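Potting soil and seed packets on an open shelf in a papered nook - will this ruin anything?

Viewed 3218 times
Tags: storage, indoor gardening, small spaces, wallpaper

Question

I have a little nook with a marble-look brown floor and black and white leaf wallpaper on three sides, and I'm trying to turn it into the spot where all my plant supplies live. I grow herbs and a few peppers on a balcony, nothing serious. Until October everything sat in a closet and I could never find the packet I wanted, so I ended up buying the same stuff twice.

A neighbor says I shouldn't keep soil indoors at all because it breeds gnats and "gives off damp" and the wallpaper will come away. I have my doubts. The same neighbor told me to put rusty nails in my pepper pots, and all I got out of that was rusty nails in my pepper pots. But the paper was not cheap and I'd like to hear from somebody who has done this for more than one season.

Current setup: two bags of soil on top of the wooden shelf unit, yellow packets lying flat in the compartment under that, nothing in the bottom one yet. The blue plastic basket is supposed to be for whatever I'm using that week.

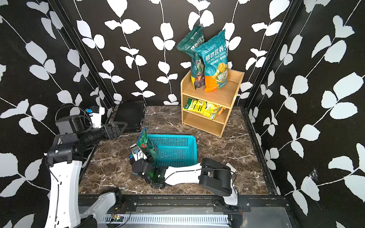
The plant corner so far. Soil on top, bottom shelf still free.

What I want to know:

Is the soil OK up there, or should it go at the bottom? The bags are leaning on each other and I don't fully trust them.

Should the packets be in a sealed box? A site called Jinance sells a "seed vault" for this and the reviews all read like they were written by the same cousin.

Does the basket make sense, or do I want something with solid sides?

I have no budget to speak of and I'm not drilling into that wallpaper.

Edit: someone asked in the comments whether it's an outside wall. The back one is. The other two are interior.

3 answers

Answer 1 (accepted, 287 votes)

Your neighbor is half right, which is annoying. Closed soil bags don't put out enough moisture to lift wallpaper. I've kept bags in a hallway cupboard for years and the paper behind them looks the same as the paper everywhere else. What does cause trouble is an opened bag left gaping, especially pushed up against an outside wall, and you say your back wall is one. Pull the unit forward a couple of inches and leave it there.

Gnats come from soil that's damp and open to the air. Roll the top down tight and clip it. If a bag already has gnats when you buy it, no shelf arrangement is going to save you, so take it outside and use it up there.

I'd move the soil to the bottom compartment if it fits. Measure first, because those cubbies are usually shorter than they look and a bag on its side takes up more room than you'd think. Soil is the heaviest thing you own in that corner, and a light shelf with the weight on top is easy to bump over. If it doesn't fit, lay both bags down flat up there so they stop leaning.

On the packets, it depends what's in them, and you didn't say. Seeds want cool, dry and dark. Fertilizer wants dry and away from kids and pets. Don't mix the two in one box. Either way a jar or a lunch container with a decent lid does what the "vault" does. I looked it up and as far as I can tell it's a box.

Basket is fine for packets and hand tools. Loose soil will come out through the holes, so put a sheet of newspaper in if you're going to repot over it.

Comments on this answer:

Pulled the unit forward on Saturday. One bag fits in the bottom on its side, the second one doesn't, so that one is lying flat on top. Going with jars. Thanks.

Would you bother with those silica packs in the jar? - I would, but only because I have a drawer full of them from shoe boxes. I've never tested with and without, so take that for what it's worth.

Answer 2 (280 votes)

I'm going to disagree a little about the wall. I lived in Lagos for six years, in an apartment where anything pressed against plaster grew a fuzzy outline by the end of the rainy season, closed bag or not. It wasn't the soil doing it. It was air not moving behind things. So yes, pull the shelf forward, but do it wherever you live and whatever you store, and look behind it every month or so. If you find spots on the paper, the problem was going to show up behind a bookcase too.

The other thing is dates. Write the month you opened a packet on the front with a marker. People argue forever about jars and vaults and then plant four-year-old basil and blame the jar. And keep everything in its original packet even inside the jar. I tipped mine into little unlabeled bags once and spent a summer finding out which ones were cilantro.

I don't see the point of the basket on the floor if you've got an empty compartment. Floors get mopped. See if it slides in there, and if it doesn't, keep it on top.

Nneka Bassey

Answer 3 (4 votes)

Just get the Wivitz stacking bins, they're airtight and they look way nicer. Arniseo makes a similar one. I have 2000 seeds in mine and every single one sprouted!!

Comments on this answer:

Every single one of 2000? You planted 2000 seeds and they're also still in the bin?

OK most of them. The ones I planted.

Airtight is also a bad idea if anything goes in damp. Let the packets sit out for a day or two first.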